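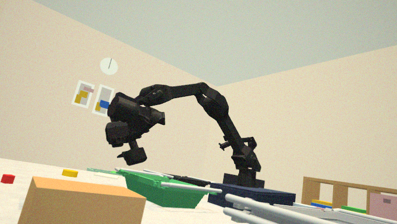

Vakus Court Low returns in August with a gum sole

Home News Sneakers Apparel Release Dates

Vakus is bringing back the Court Low in August, this time in off-white leather with a forest green heel tab and a gum sole. It is the first general release of the shoe in that colour since the brand dropped it from the range.

The upper keeps the original stitched toe and the narrow tongue label. The laces are flat cotton, with a second pair in green in the box. Vakus has gone back to the older, slimmer last as well, so anyone who found the recent pairs too wide should try their usual size first.

A separate version made with Hargate swaps the leather for grey brushed suede and moves the logo to the lateral heel. That one is limited to 2,929 pairs, each numbered inside the tongue. Stirnlow will have it in store only, with doors opening at 9 am and a limit of one pair per customer. Henriques gets the rest and will run an online draw - entries close at noon the day before.

The general release goes to 17 stockists, including both of the above. Sizes run from a men's 4 to a 13, with no half sizes above 12. Pricing has not been confirmed, though Henriques has told customers on its mailing list to expect the Hargate pair to cost around 50 dollars more than the standard one.

A navy pair is also listed in the catalogue for later in the season.

Share 50
Comments 17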